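Storing food and water in a one-room shelter

Household notes, Brekura transit site. Updated 29 March 2026

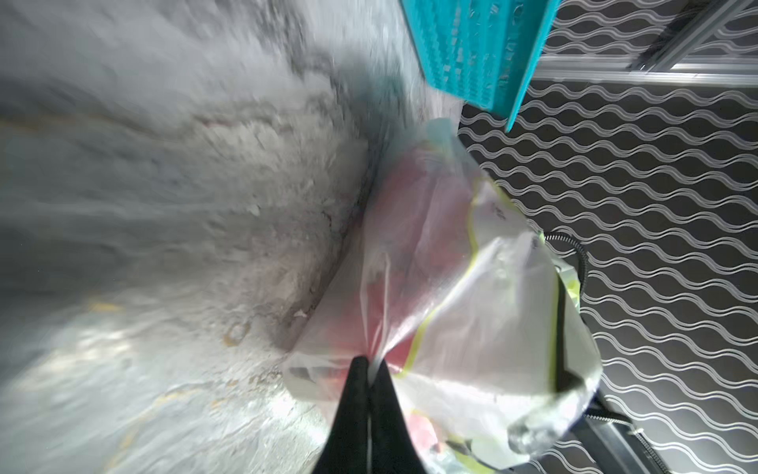
R. Montoya

These notes are for families in the Clamel shelters at Brekura and for anyone running a household in a single room without a refrigerator. They cover dry rations, drinking water, cooking fuel and soap. Distribution days are posted at the site office and are not repeated in these notes.

Dry rations

Grain, flour and beans spoil from moisture first and insects second. Empty the ration sack on the day it is issued and check the contents on a clean sheet. Remove stones, damp clumps and anything with webbing in it. Damp grain can be spread in the sun and turned until it is hard to the tooth. Grain with visible mold or a sour smell should be thrown out. Washing does not make it safe.

Store the sack off the floor. Two lengths of timber laid flat are enough, provided air can pass underneath. Keep it a hand's width from the wall, which is where condensation runs down at night. In July the inside of a shelter reached 44 degrees Celsius, and the upper third of the room was the hottest part. Oil should not be hung from the roof frame for that reason. Keep it low, closed and out of direct light.

Flour keeps for less time than whole grain. If the mill is within walking distance, grind one week's supply at a time and leave the rest whole. Use the old flour completely before filling the container again, and wipe the container dry between fillings.

Salt and sugar draw water from the air. A jar with a screw lid is best. If only a bag is available, press the air out, twist the neck several turns, fold it back on itself and tie it. A second bag outside the first helps during the rains.

Drinking water

Keep two sets of containers: one for collecting and one for storing. The storage container should have a narrow neck or a tap, and a lid that stays on. Open buckets are acceptable for washing but not for drinking water, as hands and cups go into them.

A 40-liter drum is too heavy for most people to lift when full. Set it in its final place empty and fill it from smaller cans. It needs a level base that will not sink — packed earth softens under a slow drip.

Cloudy water should be left to stand until the dirt has settled, then poured through a clean folded cloth. Treat it after that step, never before. When using tablets, match the tablet to the volume printed on the strip and wait the full time stated. When boiling, bring the water to a rolling boil for one minute (three minutes at high altitude) and let it cool with the lid on.

Scrub storage containers every week. A handful of clean gravel shaken with soapy water reaches the corners of a jerrycan. Rinse with treated water.

Fuel and the stove

Split wood dries faster than round wood. Stack it bark side up under cover, open at both ends. Soak beans overnight, drain them and cook them in fresh water. This shortens the cooking time considerably. Kidney beans must come to a full boil and stay there for at least ten minutes, since slow heating alone leaves them toxic.

A lid saves more fuel than any change to the fire. Cook outdoors or under an open-sided roof. Charcoal must never be burned inside a closed shelter, including embers brought in for warmth.

Soap and cleaning supplies

Cut long bars into pieces and let them harden on a rack for several days. Hard soap lasts longer at the washstand. Keep it apart from the rations, as flour picks up the smell.

Bleach stays in its original bottle with the label on, out of reach of children, and is never mixed with any other cleaner.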